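# Chapter 4: Basins, Pedestals and Plinths

Draft for Parkstead evening course, rev. January 2, 2021
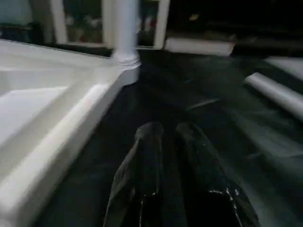

By now you can measure a room and draw it to scale. Good. Chapter 3 was walls and floors – flat things, mostly. This one is about the moulded stuff that stands on them. Ledges, steps, columns, bases. White, usually. Harder than it looks.

Why white is awkward: no grain, no pattern, nothing to line your eye up with. You read the shape from light and shade and not much else. A rounded edge catches the light, a recess goes grey. Learn to see that first, then get the tape out.

## Words you'll need

**Lip** – the thick rolled edge at the front of a ledge or platform. Measure to the outside of it, not the top of the curve.

**Bevel** – a sloped edge. Note the width and the angle.

**Step** – any change of level, up or down. Even a shallow one. Especially a shallow one.

**Recess** – a part set back or down from what's round it.

**Moulding** – a raised band or ring. On a column you'll find them at the foot, sometimes at the top too.

**Flare** – where a column widens as it meets its base.

## How the chapter runs

Section 4.1 is ledges and platforms. We start with the Marnent platform, 800 mm along the front, becuase it has every kind of edge you're likely to meet. Section 4.2, columns. Section 4.3, where the two join – most of the mistakes happen there. Aminu Jibrin marked 40 survey sheets from the August group and the join was wrong or missing on most of them. Either the base ring left off, or the column drawn straight down into the ledge like a pencil in a cake.

Section 4.4 is Emiliano Rivas on the Tomoana house: a full survey, sketches included, crossings-out and all. Read it twice. His first column diameter is 159 mm, his second isn't, and he explains the gap on the next page.

## Before you start

Bring:

- steel tape
- profile gauge (the comb sort)
- soft pencil, rubber
- a torch
- string, for going round columns

Torch matters. Hold it low and to one side, the shallow steps show up at once. Straight on, they vanish.

Dark floors next to white mouldings are a nuisance. Your eye adjusts to one and loses the other. Look at the floor line seperately, mark it, then go back to the edges.

## Warm-up

Find a ledge, sill or step at home with at least two changes of level. Sketch it from the front corner, no ruler. Five minutes. Then a section through it, measured. Keep both – you'll need them in 4.1.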